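Red Cabbage as a Pocket pH Meter
Project report by Shaimaa Zaki and Lahcen Soliman

Why we picked this

We both love projects where the main ingredient comes from the grocery store. Red cabbage gets its color from pigments called anthocyanins, and those pigments change color depending on how acidic the water around them is. We wanted to know if cabbage juice could tell apart the water from different places around Vikstead, or if it only works on strong stuff like vinegar and baking soda (which is what every video shows!).

Making the indicator

We chopped half a head of cabbage, covered it with hot distilled water and let it sit for 27 minutes. Lahcen strained it through a coffee filter twice. The juice came out a deep violet and smelled terrible, and the smell stayed in the lab until lunch.
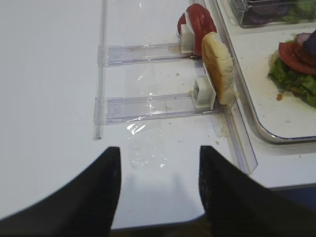
Next we made a color chart. We mixed buffer solutions from pH 3 to pH 10, put 50 mL of each into a beaker, and added the same amount of juice to every one. The low end went pink, the middle stayed purple, and the high end turned blue and then a really beautiful green. We did the whole chart a second time with juice from a different cabbage, and the colors matched better than we expected.

Field samples

We collected water from Fandell Creek, the pond behind Biswas Hall, and the tap in our classroom. Each sample was tested the same afternoon. The creek and the tap both came out bluish purple, so we called them between 7 and 8. The pond was clearly bluer.

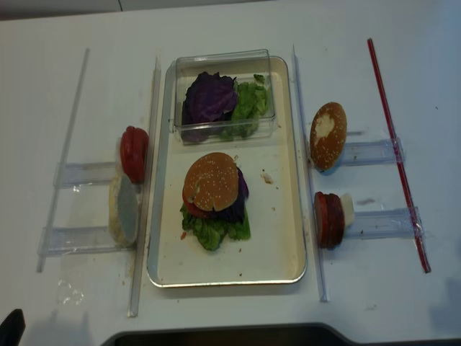
The electronic meter we borrowed gave 7.4 for the creek, 7.6 for the tap and 8.3 for the pond. So the cabbage got the order partly right! It could pick out the pond, but it couldn't separate the creek from the tap. Shaimaa thinks a phone app that reads color values would help, and we'd love to try that in July.

Problems

Juice kept in the fridge went cloudy after a few days and gave duller colors. Freezing it in ice cube trays worked much better. We also forgot to label two of the pond samples and had to go back for more.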